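Speaker notes: Race management for small keelboat fleets

August 2020
By the race office, Gasomden Sailing Club

Slide 1 - Title
Welcome, thanks for coming. Say that the handout is on the table by the door. Talk runs to 35 minutes with questions after.

Slide 2 - Who we are
Gasomden is a tidal harbour with one slip and one committee boat, the Luteo. We run a keelboat series every summer and an open regatta at the end of it. Eleven boats entered the open last time, two of them visitors. The club is small, so the same people lay marks and work out results.

Slide 3 - Setting a course
Start with the tide table and then look at the forecast. In our harbour the ebb runs hard past the Shirazi buoy, and a windward mark laid too close to it gives a procession up one side.
First beat in July was 900 metres. That suited the fleet in a moderate breeze. In light air we would shorten it before the start and fly the signal in good time.
Ask the room: how long is your usual first beat?

Slide 4 - The start line
Line length: add up the hulls, then add half again. Favour the pin slightly if the fleet bunches at the committee boat.
Take a bearing on the line from both ends. Write it down with the time. If a protest comes in later you will want it.
Pause here. People usually ask about general recalls. Our rule is a black flag after the second one.

Slide 5 - Mark boats
One person drives, one handles the mark and the radio. Don't let them do it alone.
Carry more anchor line than you think you need. We lost a mark at springs by being mean with it.
Radio calls should be short: mark name, wind direction, wind speed. Leave the chat for the bar.

Slide 6 - Finishing and recording
Two recorders, two sheets, and no comparing until the last boat is in. A voice recorder running through the finish sorts out most close calls.
Sail numbers first, times second. A missing time can be worked out from the boats either side. A missing number is harder.

Slide 7 - Results on the day
We score on a desktop computer in the race office, using the Aron spreadsheet. Provisional results go on the board before the protest time limit starts.
Keep the paper sheets until the series prizes are given. Copy the results file to a second drive each evening.
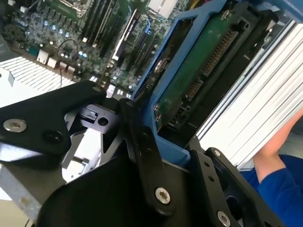

Hard drive in its blue caddy, desktop case open.

Slide 8 - Protests
Put the time limit on the notice board and stick to it. Have the forms ready in the race office with a pen that works.
If both boats are happy to take advice first, offer it - but don't let it eat into the time limit.

Slide 9 - Questions
Course diagrams are on the last page of the handout. If there is time, go back to slide 3 and draw the ebb on the whiteboard.

Recent items
Open regatta: notice of race
Mooring plan for visiting keelboats
Radio channels and call signs
Committee boat Luteo: kit list
Tide notes for the Shirazi buoy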